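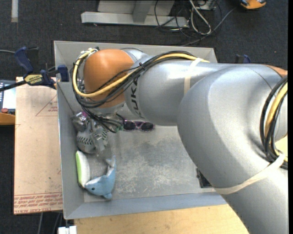 Hester Orrell
Perception and planning software, Fellside bench

Wednesday, September

Ran the new Pirnex build on the bin all morning. The release note says the grasp scorer is "substantially more reliable in clutter". I would like to know whose clutter. Their log for the build lists 2450 attempts and 2176 successes, and I've spent most of today trying to find out what they counted as a success.

From reading the code, an attempt is a success if the fingers stop short of fully closed and stay that way for 4 seconds after the lift command. It never looks at the bin again. So a pick that comes up with the wrong object passes, and so does one where the fingers have jammed on something. It also doesn't check that the lift got anywhere. I moved the target height down to the bin floor in simulation, so that the arm had nowhere to go, and the logger happily wrote "success" for a closed hand going nowhere. That's a reporting bug, so it says nothing against the scorer, but it does mean I don't believe the 2176 until someone re-scores it.

Changed on our side: success now needs the finger check and a before/after depth difference over the region the planner said it was grasping. Thresholds are guesses for now. They're in the config with a comment saying they are guesses, so please don't quote them.

Segmentation. The stitched thing against the left wall is the one that keeps upsetting it. The chevron marks seem to get read as an edge and we end up with two masks on one object, each with its own perfectly confident grasp. The long white piece with the green edge lies along the same wall, just below, with the dolphin's snout touching it, and on one pass all of that was merged into a single blob with a centroid in a place where there was nothing at all. Sunglasses: dark lenses give holes in the depth, as you'd expect. The mask keeps the frame and drops the lenses, and the scorer then proposes putting a finger through the gap. I've heard it argued that this is a valid grasp. Possibly. I'd want to see it done on purpose.

The dolphin scores highest of anything in the bin, every time. I suspect it would score highest in any bin. Soft, big, blue against grey. If the Pirnex test set was heavy on plush toys that would explain a good deal, and I've asked for the item list. No reply yet.

Occlusion. When the arm is down by the left wall like this, the elbow sits over the right side and the flat black item by the near corner is mostly hidden from the side camera. The planner doesn't know that. It treats "not seen" as "not there" and frees the space, so the next plan is allowed to sweep low across it. Lirach (our map layer) has a flag for holding the last known occupancy while the arm is in view, and it was off. I can't find the commit that turned it off. Turned it on, replanned from the same pose, and the path now goes over. One replan, so don't read much into it.

Wall clearance. The bin sides slope outward and our collision model still has them vertical, from whichever CAD somebody drew in a hurry. It means the wrist is being kept away from space it could use, and the left wall grasps come out at odd angles. The IRWIN clamps aren't in the model at all, and I'm less relaxed about that. Added both as boxes, generously sized. Also padded the wrist link for the cable bundle, whose loop hangs below the joint and has never been modelled as anything.

Retry logic: capped at 4 per object. Before this it could go on for ever, and every failed try nudged the object nearer the wall and was then counted as a fresh attempt. I wonder how many of the 2450 are one object being pushed about.

To do
- re-score the Pirnex log with the depth check, if the depth was kept
- proper sloped walls in the model
- find out who switched the Lirach flag off and whether they had a reason
- merge the split masks before scoring, try on the stitched item first
- run the old build on the same layout, nothing moved, same limits

Until the last one is done I'm leaving the Gwilliam branch on the old scorer. If anyone wants the new one there sooner, bring me a comparison I can rerun.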